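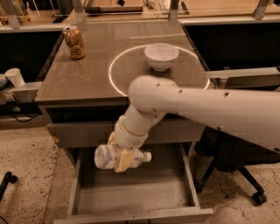
Figure 4. Water bottle above the open drawer.

4.2 Filling and placing the drawer

The Wadilent bedside cabinet ships with the drawer locked for transport. Remove the red transport screw before first use and keep it with the spare parts.

1. Pull the drawer out until it stops. Do not lift the front panel.
2. Place heavy items toward the back. Store bottles on their side with the cap closed tightly.
3. Spread the load evenly. The drawer is rated for 300 ounces.
4. Push the drawer in with one hand until it clicks.

CAUTION: Do not leave the drawer open while moving the cabinet. It can slide out and the cabinet can tip.
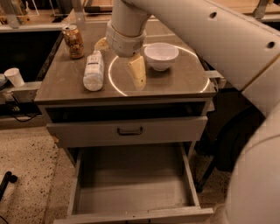 4.3 Using the top

The top holds up to 800 ounces when the cabinet stands on a level floor. On carpet, adjust the front feet first (see 3.1).

1. Wipe the top with a damp cloth and let it dry.
2. Keep glass items at least two inches from the edge.
3. Put a mat under hot dishes. Heat marks are not covered by the warranty.

Note: Cabinets made before May have the older Vida drawer runners. These need one drop of oil on each side after 1,000 openings. Later runners need no oil.

If the drawer sticks, take it out as shown in 5.2 and check the runners for crumbs or bent tabs. Order replacement runners from Drallus, part number 985.

Revised Aug 6, 2023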